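Basketball news: a Wednesday night worth staying up for

Well, what an evening that was! I had promised myself an early night, what with the drive back from Grotavero and the heating playing up again at home, but by the time the third quarter got going I knew I wouldn't be in bed before midnight (and I wasn't). For those who couldn't make it, our women's first team beat Jeltden 60-50, and I would love to tell you it was comfortable from start to finish, but you know us better than that.

Jeltden came out pressing all over the court, and for a good while we couldn't get the ball past halfway without somebody's hand on it. Maritza Muñoz picked up two early fouls and had to sit down, which left Ruth Cuadros bringing the ball up by herself against two defenders, poor thing. She kept her head, though, and found Guzmán in the corner often enough to keep us in touch.

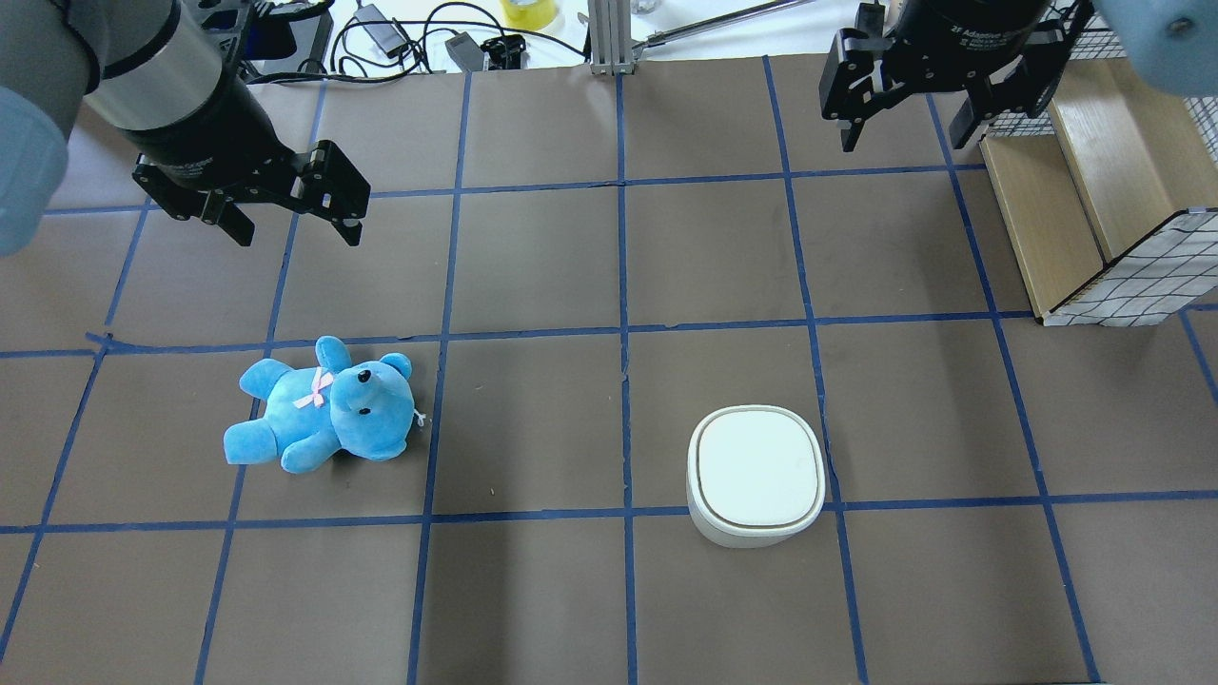

Blue tape on brown paper, with the gripper reaching in.

Our coach, Orlando Villanueva, switched to a zone just before the break, and I'll admit I groaned out loud, having sat through our zone at Grundis last season. This time it worked a treat! Jeltden's shooters went cold, we started getting the rebounds, and all those long passes that had been sailing into the second row of seats began to find people running.

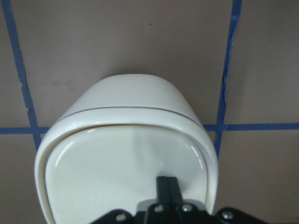 The white container and its domed lid, close up.

Maritza came back on for the second half and played as if she'd been saving it all up. She hit 3 from long range in the last quarter, the final one with a hand right in her face, and the noise in the hall was something lovely.

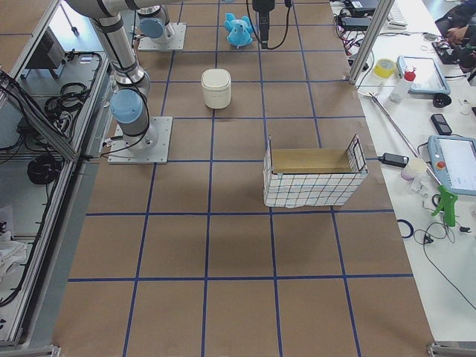

Kuldeep Mathur has asked me to remind you that the under-14s still need a second scorer for their home games, and you don't need to know the rules inside out, as he'll happily sit with you for the first couple. Do have a word with him at training. 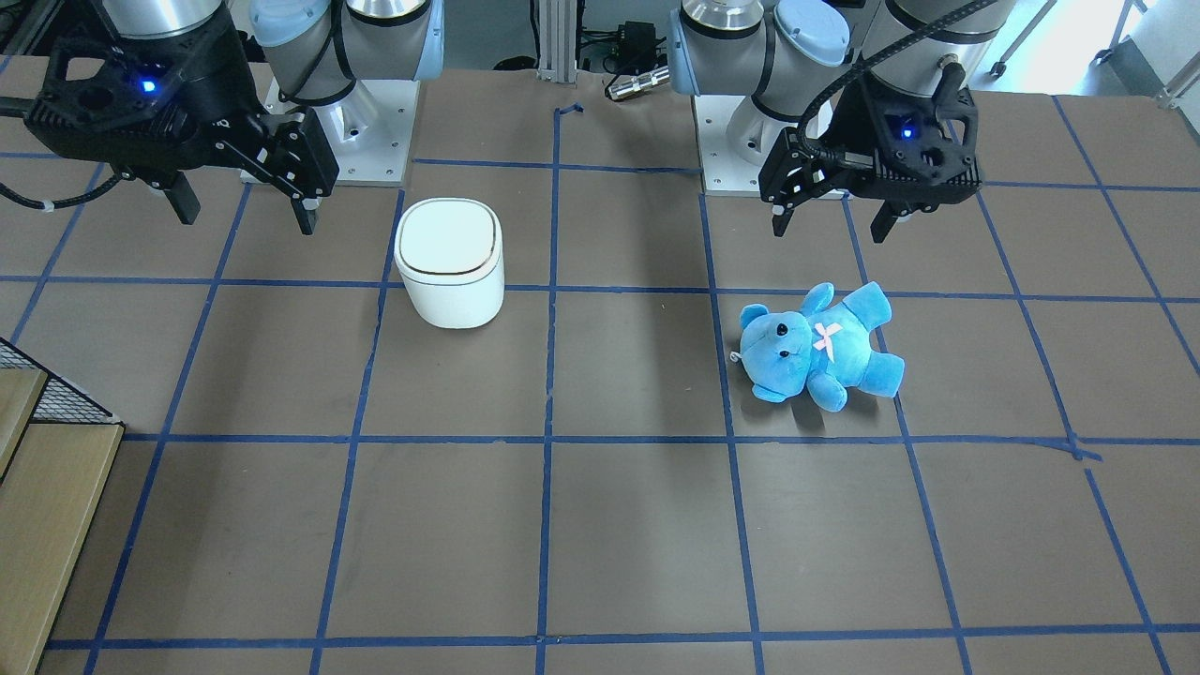 Teddy bear and white bin on the taped table.

Last thing from me: the end-of-season supper is in July as usual, and there are 80 places. Wálter Palomino has the list, so please give him your name and tell him if there's anything you can't eat. Next up we're away to Grundis, tip-off at half past seven, and there's room in my car for two if you don't mind my singing.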